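홈 | 논문 | 목차 | 이전 절 | 다음 절

3.2 침대 위에서 장신구 나누기

저는 처음에 장신구 정리야 서랍 앞에 서서 하는 일이겠거니 했거든요. 그런데 Medve 정리 일지를 읽어 보니 웬걸, 침대 이야기가 정말 많이 나옵니다! 참여 가구 32곳이 남긴 기록은 모두 1,953건인데, 읽다 보면 이불 위에 일단 쏟아 놓고 시작한다는 말이 자꾸 눈에 띄어요. 넓고 푹신해서 반지가 굴러가지 않는다나요(저도 집에서 해 봤는데 꽤 편했습니다).

재미있는 건 상자에 들어가는 순서예요. 큰 팔찌를 먼저 눕히고 그 동그라미 안에 반지를 넣는 방식을 저는 '겹쳐 담기'라고 부르기로 했습니다. Mullitz의 선행 조사에서는 칸막이 없는 상자를 정리가 덜 된 상태로 보았지만, 제 생각은 좀 달라요. 팔찌가 칸막이 노릇을 해 주니까요. 그림 4를 보면 테두리가 빨간 상자 안에서 얼룩무늬 갈색 팔찌와 얇은 은색 팔찌가 저마다 반지를 하나씩 품고 있고, 호박색 반지와 은색 체인은 아직 노란 이불 위에 나와 있습니다. 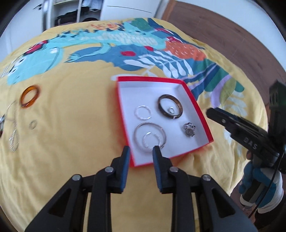 Julville, 2019년 11월

그림 4. 열린 상자와 이불 위의 장신구.

체인은 분류하기가 참 애매했어요. 다른 것과 엉킬까 봐 따로 둔다는 가구도 있고, 그냥 맨 나중에 얹는다는 가구도 있어서 Onach 분류표에는 두 항목을 다 남겨 두었습니다. 투명한 반지는 무늬 있는 이불에서 놓치기 쉽다는 메모도 있었는데, 이 문제는 4절에서 다시 다룰게요.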